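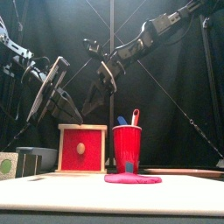
## The Gosutcombe Ferry

The last boat went at ten past six and she was on the wrong side of the gate for it. Bag in one hand, paper cup in the other. Man in the booth pulling down the blind.

"Thursday timetable," he said through the gap.

"It is Thursday."

"Yeah. That's what I'm saying."

Blind down. Light off. She stood there and watched the ferry back out past the pylons, all its windows yellow, three kids on the top deck chucking chips at the gulls. You could see Osen from here. You could see the actual street. The chimney on her mother's place, or the one next door, hard to tell at that distance and anyway it was getting dark.

Next boat 5.45 am. Sign said so. Somebody had scratched a face into the 5.

So — the road, then. Long way round, over the top of the bay and down through Plonevstead. She had forty-five dollars and a phone on its last legs. The bus didn't go any more. There'd been a bus when she was at school, a green one, stank of oranges and wet jumpers, and the driver used to let you off at your own letterbox if you asked nicely. Gone now. The shelter was still there with a bench in it.

She sat on the bench. Drank the tea. It was awful tea.

Her brother rang.

"Where are you?"

"Gosutcombe."

"You said you'd be on the six."

"I was nearly on the six."

Long breath down the line. She could hear the telly behind him and the kettle and someone dropping cutlery in a drawer. All the noises of that kitchen. She knew which drawer.

"She's asking," he said.

"Tell her morning."

"I told her tonight."

"Well tell her I'm an idiot, she'll beleive that."

He laughed, sort of. Then the phone died, which was probaly for the best.

She walked. Past the fish co-op, past the servo, past the Ticona Motel with its sign buzzing and half the letters out. Eighty-nine a night once. Now a hundred and something, she didn't read the rest. A dog came out from under a ute and walked with her as far as the bridge, businesslike, like it was being paid, then turned around and went home.

Dark by then. Proper dark. The road goes up through the pines and there's no footpath, only gravel and the odd white post. Cold too. May on that coast — you get a warm afternoon and you think, I won't bother with the coat. She hadn't bothered with the coat.

What she was thinking about was the house. Number 869, though there were never 869 houses on that road, nothing like it, the council had just started high and left room. Her father's joke was that they were waiting for the other eight hundred to turn up. He used to set the table for them. Not really. He'd put out one extra plate at Christmas, and if you asked him who it was for he'd say number 868, they're running late.

A truck went by. Didn't stop. She hadn't put her thumb out so fair enough.

Next one did stop, without the thumb. Old flatbed with crates roped on the back. Woman driving, sixty maybe, beanie, radio going.

"You broken down?"

"Missed the boat."

"Ha! Which one?"

"The six."

"They moved it. They moved it in the summer, everyone's been missing it. Get in, mind the seat belt, it bites."

She got in. It did bite. The heater was on flat out and the cab smelled like onions, a good smell, and there were onions rolling about in the footwell.

"Osen?" said the woman.

"How'd you know?"

"Nothing else down there, love." 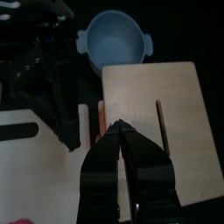

*Page last changed: Thursday, late. Fixed the bit with the bus.*

They went over the top with the windows fogged. The woman talked about onions, the price of, and a court case over a fence that had been going on longer than her marriage. Then about the marriage. You didn't have to say much. You could say "no!" every so often and that kept it all running.

Plonevstead was shut. One light on at the pub, chairs up. They went straight through and the road tipped down and there was the bay again, from the other side now, black, and the lights of Gosutcombe over the water where she'd been standing like a lemon with her cup.

"Visiting?" said the woman.

"Mum's sick."

"Bad?"

"Don't know yet. My brother won't say."

The woman turned the radio down. Didn't say anything for a bit. Then she reached into the footwell at the crossroads, at the stop sign, nothing coming either way, and fished out two onions and put them in her lap.

"For soup," she said.

"I can't take your onions."

"I've got twenty-five hundred and twenty-five of the bloody things. Counted them for the insurance. Take them."

"Twenty-three now. On the end, I mean."

"Then I'll ring them up and confess."

She let her off at the bottom of the road, couldn't turn the truck any further up. Red tail lights, crates knocking, gone. The frogs started again once the engine noise had cleared off.

It was a ten minute walk and she did it in less. Gate still hanging. Porch light on. Through the kitchen window she could see her brother at the table with his back to her, and her mother in the good chair with a blanket, smaller, a lot smaller, holding the remote out at arms length like it had done something to her.

Three plates out. One of them clean.

She stood on the step with an onion in each hand and couldn't work out how to knock. In the end she used her foot.

"It's open," her mother called. "It's always been open. Who is it?"

"Eight sixty-eight," she said. "Sorry. Running late."

Nothing for a second. Then the chair creaking, her brother saying sit down, Mum, sit *down*, and the slippers coming up the hall anyway.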